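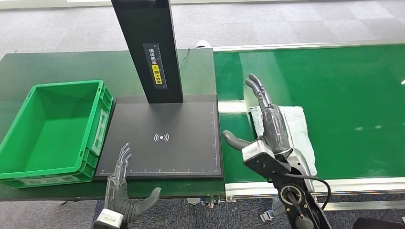
## Lullbridge parcel induction station

Two-handed station for small-parcel intake. Soft mailers are picked from the belt, turned label up and set on the scanning platform for reading and measuring.

| Item | Value |
|---|---|
| Rated throughput | 800 parcels/hour |
| Belt height | 1,090 mm |
| Buffer before host sync | 2,000 records |
| Host software | Inance 11 or later |

### Staffing

One operator covers two stations. Manual label turning is removed from the job; the operator clears rejects, swaps full crates and handles torn or unlabeled bags. Shift leads should plan retraining before go-live. At the Quintero depot, former scan staff moved to exceptions and returns, with no change in grade.

Reject codes are listed in the Badanon operator guide. Stop the belt before reaching across the rail.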